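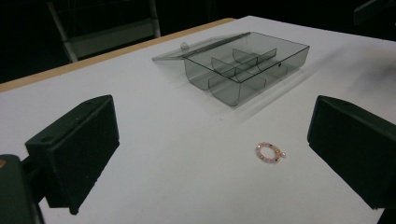

Une boîte de rangement en plastique transparent gris fumé, couvercle ouvert.

La boîte à couvercle, comment ça marche ?

Texte : Maite Ibarra
Mis en ligne en janvier 2021
Pour les lecteurs à partir de 8 ans

Il y en a dans les tiroirs, dans les ateliers, dans les salles de classe et parfois dans les salles de bains. On y met des perles, des vis, des trombones, des barrettes ou des timbres. Une boîte de rangement est un objet tout simple, mais il a fallu choisir sa forme, sa matière, sa couleur et sa façon de se fermer.

Pourquoi est-elle transparente ?

Une matière est transparente quand la lumière la traverse presque tout droit. Le verre d'une fenêtre est transparent, l'eau claire aussi. Une planche de bois ne l'est pas : elle arrête la lumière, on dit qu'elle est opaque. Entre les deux, il y a les matières translucides, comme le papier calque. Elles laissent passer la lumière, mais elles la dispersent, et on voit flou à travers.

Pour ranger, la transparence est commode. On sait ce qu'il y a dans la boîte sans l'ouvrir. Quand on a plusieurs boîtes pareilles sur une étagère, on trouve plus vite les élastiques.

Pourquoi est-elle grise ?

Le plastique de départ est souvent incolore. Pour le teinter, on y mélange un peu de colorant avant de fabriquer la boîte. Le gris fumé porte ce nom parce qu'il fait penser à un verre noirci par la fumée, mais il n'y a pas de fumée dedans.

Un plastique gris fumé retient une partie de la lumière. Si on le pose sur une surface blanche, le blanc paraît gris au travers. Quand deux parois sont l'une derrière l'autre, la lumière doit traverser les deux et le gris devient plus foncé. Tu peux le vérifier avec des lunettes de soleil : regarde une feuille blanche à travers un verre, puis replie les branches d'une seconde paire et mets-la devant la première. (Ne regarde jamais le soleil, même avec des lunettes.)

La charnière

Certaines boîtes ont un couvercle séparé, qu'on pose et qu'on enlève. D'autres ont un couvercle attaché par un côté. La partie qui permet au couvercle de tourner sans se détacher s'appelle une charnière. Une porte a des charnières, un étui à lunettes aussi.

Sur les boîtes en plastique, il existe deux sortes de charnières.

La première est faite de deux pièces qui s'emboîtent. Le corps de la boîte porte de petits trous et le couvercle porte de petites tiges, ou l'inverse. Les tiges tournent dans les trous. Si on force, le couvercle se déboîte, et on peut en général le remettre en place.

La seconde s'appelle la charnière-film. La boîte et le couvercle forment une seule pièce, et entre les deux le plastique est très mince, si mince qu'il se plie. Le bouchon de beaucoup de flacons de shampoing fonctionne de cette façon. Tous les plastiques ne conviennent pas : il en faut un qui accepte d'être plié très souvent sans casser. C'est souvent du polypropylène.

Une charnière a aussi une limite. Certains couvercles s'arrêtent à la verticale et restent debout. D'autres basculent jusqu'au bout et se posent à plat derrière la boîte. Dans ce cas il faut prévoir plus de place sur la table, mais on a les deux mains libres et rien ne gêne pour attraper ce qu'on cherche.

Le fermoir

Une charnière ne suffit pas pour qu'une boîte reste fermée. Si on la retourne, le couvercle s'ouvre et tout tombe. Il faut donc quelque chose pour le retenir de l'autre côté : un fermoir.

Le fermoir en plastique est souvent une petite languette courbe. Quand on appuie sur le couvercle, la languette rencontre un rebord, elle s'écarte un tout petit peu, passe par-dessus, puis reprend sa forme. On entend « clic ». Elle est maintenant accrochée. Pour ouvrir, on soulève la languette avec le pouce, elle s'écarte de nouveau et laisse partir le couvercle.

Si cela fonctionne, c'est que le plastique est un peu élastique. Une matière élastique se déforme quand on appuie dessus et revient à sa forme quand on relâche. Un élastique à cheveux est très élastique, une règle en plastique l'est un peu. Si on plie trop la règle, elle ne revient plus tout à fait droite, ou bien elle se fend. La languette d'une boîte aussi peut casser quand on tire trop fort ou quand il fait très froid.

Comment la fabrique-t-on ?

Au départ, le plastique se présente sous forme de granulés, des grains de la taille d'une lentille. Une machine les chauffe jusqu'à ce qu'ils fondent et deviennent une pâte épaisse. Cette pâte est poussée avec force dans un moule en métal. Le moule est en deux parties serrées l'une contre l'autre, avec entre elles un vide qui a exactement la forme de la boîte.

Le plastique remplit le vide, refroidit et durcit. On écarte les deux parties du moule et la pièce sort. Cette méthode s'appelle le moulage par injection. On fabrique de la même manière des peignes, des seaux et des briques de construction.

Regarde les bords d'une boîte en plastique. Ils sont souvent un peu arrondis. Un angle arrondi se casse moins facilement qu'un angle vif, le plastique coule mieux dans le moule et le bord ne pique pas les doigts. Regarde aussi dessous : on trouve parfois une petite marque ronde et rugueuse. C'est l'endroit par où le plastique est entré.

Haute ou basse ?

Une boîte haute contient beaucoup de choses et prend peu de place sur l'étagère. Mais les petits objets tombent au fond, les uns sur les autres, et il faut fouiller. Une boîte basse contient moins, seulement tout est étalé et on voit mieux. On choisit donc la hauteur d'après ce qu'on veut ranger.

– Pour des objets fins ou très petits (punaises, aiguilles, graines) : une boîte basse, bien fermée.
– Pour des objets longs (crayons, pinceaux) : une boîte basse et allongée, ou un pot.
– Pour des objets gros et légers (pelotes de laine, balles) : une boîte haute.

À l'école Lerkenar, une classe de 19 élèves a fait le tri de son coin bricolage avec son maître, Marcelino Villalobos. Tout était dans un grand bac. Les élèves ont versé le bac sur une nappe, fait des tas, puis choisi une boîte pour chaque tas. Il leur a fallu six boîtes. Le tas le plus difficile a été celui des boutons : il y en avait 81, et certains élèves voulaient les ranger par couleur, d'autres par taille. La classe a voté pour la couleur.

À toi d'essayer

Choisis un tiroir ou une trousse en désordre. Demande la permission si le tiroir n'est pas à toi.

Sors tout et pose les objets sur une table. Mets ensemble ceux qui servent à la même chose. Jette les feutres secs et les papiers déchirés. Pour chaque tas, cherche une boîte un peu plus grande que le tas. Une boîte trop pleine ferme mal, et si on force sur le couvercle on abîme la charnière.

Si ta boîte n'est pas transparente, colle une étiquette sur le devant et écris dessus ce qu'elle contient. Une étiquette sur le couvercle disparaît dès qu'on empile une autre boîte par-dessus.

Comment l'entretenir ?

Le plastique transparent se raye facilement. Pour le nettoyer, on prend de l'eau tiède, une goutte de savon et un chiffon doux. Le côté vert d'une éponge laisse des rayures, et à force la boîte devient trouble. Il ne faut pas non plus la poser sur un radiateur : certains plastiques se tordent à la chaleur et le couvercle ne ferme plus droit.

Quand une boîte est cassée, on peut encore se servir du fond comme petit plateau dans un tiroir. Sinon, un adulte peut regarder dessous s'il y a un triangle avec un chiffre à l'intérieur. Ce chiffre indique la sorte de plastique. Il ne veut pas dire que l'objet sera recyclé partout, car les règles de tri changent d'une ville à l'autre.

Les mots à retenir

Charnière : pièce qui permet à un couvercle ou à une porte de tourner en restant attaché.
Élastique : qui reprend sa forme après avoir été déformé.
Granulé : petit grain de matière.
Opaque : qui ne laisse pas passer la lumière.
Translucide : qui laisse passer la lumière, mais sans qu'on voie nettement au travers.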